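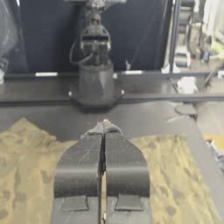 **DRINDODBRIDGE, March**

# Call for participants: domestic textile drying and storage study

The Nalley Household Textiles Unit is recruiting adults to take part in a home-based study of how laundered fabric is dried, folded and stored in occupied dwellings. Participation lasts nine weeks. The work is done in the participant's own home, with one visit to our rooms on Liapis Street at the start and one at the end.

## Background

Published care guidance for household textiles is based largely on chamber tests at fixed temperature and humidity. Occupied homes do not hold steady conditions. A cotton dishcloth dried over a door in an unheated hallway has a different moisture history from the same cloth dried on a rack beside a radiator, and odor, stiffness and shrinkage follow that history closely. The study will record those conditions in 42 households and compare them with the state of the returned fabric.

## What participants do

Each household receives a numbered set of 13 test fabrics, a spring balance, a combined temperature and humidity logger, and a record book. The fabrics are plain-weave and knitted, in several weights, hemmed on all sides.

- Wash the full set once a week with the household's ordinary laundry, using the usual detergent and cycle.
- Weigh each piece on removal from the machine and again when it is judged dry.
- Dry the pieces wherever laundry is normally dried. Do not change the location for the study.
- Note the start and end time of drying, whether a window was open, and whether heating was on.
- Fold and store the pieces with similar household items until the next wash.

The record book takes 20 minutes a week once the routine is established. The first week takes longer. Loggers run on a replaceable cell and need no attention apart from a weekly check that the indicator is lit.

Do not iron, starch or tumble dry the test pieces. Households that tumble dry everything else may still apply, provided there is space to hang the set.

## Who can apply

Applicants must:

- be 18 or over and responsible for at least half of the household's laundry;
- live within the Drindodbridge or Nikordale postal areas for the whole study period;
- have a working washing machine in the dwelling (shared basement machines are acceptable if access is unrestricted);
- be able to read a dial scale marked in grams.

We are short of applicants from top-floor apartments, homes without central heating, and households of five or more. Applications from these groups will be read first. Persons with a known sensitivity to undyed cotton or wool blends should not apply. Employees of detergent or appliance manufacturers are excluded.
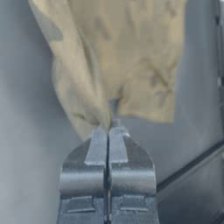

Mahfuz Biswas wrote after the previous round that the weighing was easier than he had expected and the folding notes were harder, and that he would have liked a printed diagram for each fold in place of the written instructions. The record book has been revised accordingly. Fold types are now drawn and coded A to F, and the participant enters a single letter.

## Payment

Participants receive $158, paid in two parts: half at the midpoint, on receipt of the first record book, and half at the closing visit. Travel to both visits is reimbursed at the local bus fare. Water, electricity and detergent are not reimbursed separately. A participant who withdraws before the midpoint may keep the spring balance but must return the logger and fabrics.

A missed week does not end participation. Two consecutive missed weeks do, unless agreed beforehand.

## Data

Logger readings are stored under the household number only. The loggers record temperature and relative humidity and have no microphone or location function. Names and addresses are held separately for payment and are deleted once the closing payment has cleared. Results will be reported by dwelling type, and no individual household will be identified.

## How to apply

Application forms are available at the Liapis Street front desk and at the Nikordale public library. Completed forms should state dwelling type, floor level, number of occupants, main form of heating, and where laundry is usually dried. A sketch plan of the drying area is useful but not required.

Opening visits are held on Wednesday evenings and last one hour. Allow time to carry the equipment home; the set fits in a medium shopping bag. Applicants not selected will be placed on a reserve list unless they ask otherwise on the form.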